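Home Tickets Knowledge Base Status Contact
Search tickets... Go
14 December 2024, posted by the Jelside help desk

Ticket 329: Label printer skips every other label after the Trinlow update
Status: solved

Opening this one up for everybody, as it was a great little puzzle and the fix is so simple! The front desk at Jelside prints address labels from the Trinlow mailing program. It worked fine through October. After the update, a batch of 20 labels came out with every second one blank, and the printer light blinked orange at the end of each run.

First try: power off, wait 60 seconds, power on. Same result. Second try: a fresh roll, in case the old one was wound badly. Same again, and now we had two open rolls.

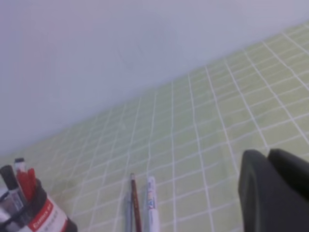 Third try was the self-test. Hold the feed button until the light blinks twice, then let go. The test strip came out beautifully, one line of text on each label and no gaps. I love it when a test is that clear! It meant the print head and the roll sensor were doing their jobs, and the trouble had to be coming from the computer.

So I went into the printer settings. The Domine driver keeps its own label length, separate from the one in Trinlow, and I hadn't thought to compare the two before. Trinlow said 60 mm. The driver said 70 mm. Each label was running past its end, and the printer was skipping ahead to find the next gap.
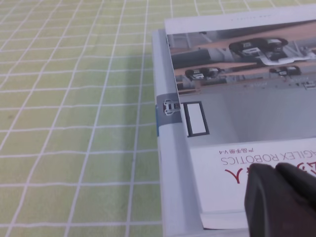 Changing the driver to 60 mm fixed the test page right away. Then I printed from Trinlow and it went back to 70! That one had me scratching my head for a good while (and eating most of a bag of pretzels). The update had added a saved profile called Default 2, and Trinlow loads it each time it starts. Delete the profile, close the program, set the driver to 60 mm, open the program again. The full batch of 20 printed perfectly, edge to edge.
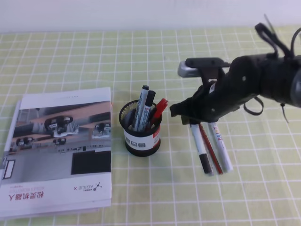
Voicu support wrote back that the same profile shows up on their machines too, and that it has to be deleted for each user login, so a shared computer may need it done more than once. Great tip, and it explained why the second login at the front desk was still skipping after I'd declared victory.

Steps for next time:
1. Run the self-test from the feed button.
2. Compare label length in Trinlow and in the driver.
3. Delete Default 2 under every login.
4. Restart Trinlow and print a short batch. 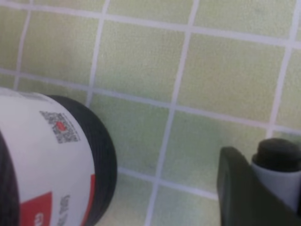 Do we need to recalibrate the printer when we change to a new roll?
Only if the new labels are a different size. With the same size, close the lid and press feed once.

I've left the 60 mm setting written on a sticky note inside the printer lid. Closing the ticket, and please reopen it if the orange light comes back.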